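Cutlery and small kitchenware: sorting and storage

Gallery 3 of the household storage pages. Last revised Jun 21, 2018.

This page covers loose utensils that do not fit a standard drawer insert: chopsticks, skewers, ladles, soup spoons and odd lids. The method is the same for all of them. Everything comes out on to a covered table, is sorted by length and material, and goes back in a tray or an upright holder. Fixed drawer dividers are dealt with on the Plolden page and are not repeated.

Measurements are internal unless marked otherwise. Tray lengths are taken along the base, as the sides of pressed trays often slope.

Working surface

A cloth over the table protects both the top and the utensils. On glass the cloth should reach past the working area, as ceramic handles chip easily against a bare edge. Leave one side clear for the tray and put the unsorted pile on the other. A patterned cloth is fine for large pieces, but toothpicks and short skewers are easier to find on a plain one.

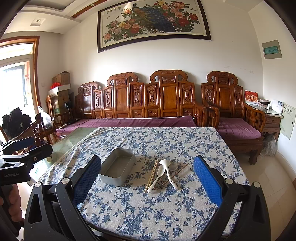
Should chopsticks be stored lying down or standing up?
Lying down in a shallow tray if the drawer is long enough, standing in a drained holder if it is not. They must be fully dry before they go in a closed drawer.

Tray against holder

A low metal tray suits chopsticks and flat-handled spoons. It wipes clean and takes up little height, but long pieces slide when the drawer is pulled out quickly. A strip of non-slip mat in the base cures this. The Multix tray we use at home is 343 mm long and takes most chopsticks with room to spare at the end.

The Bermúdez upright holder is 77 mm across at the mouth. It will take 2 ladles, or one ladle and some 20 chopsticks, before it becomes top-heavy. Place the ladle at the back with the bowl uppermost.

Skewers

Thin wooden skewers should be kept apart from everything else. Loose in a tray they work their way under the other pieces and the points catch fingers. Hold them together with a rubber band, points all one way, or keep them in a lidded tube. Discard any that are split.

Lids and ceramic spoons

Small round lids go flat at the end of the tray or on a hook inside the cupboard door. Ceramic spoons nest well, bowl in bowl. Check the handles for hairline cracks before stacking.

Next gallery: baking tins and cooling racks. The Grimine rack drawings were redone in December and are on that page.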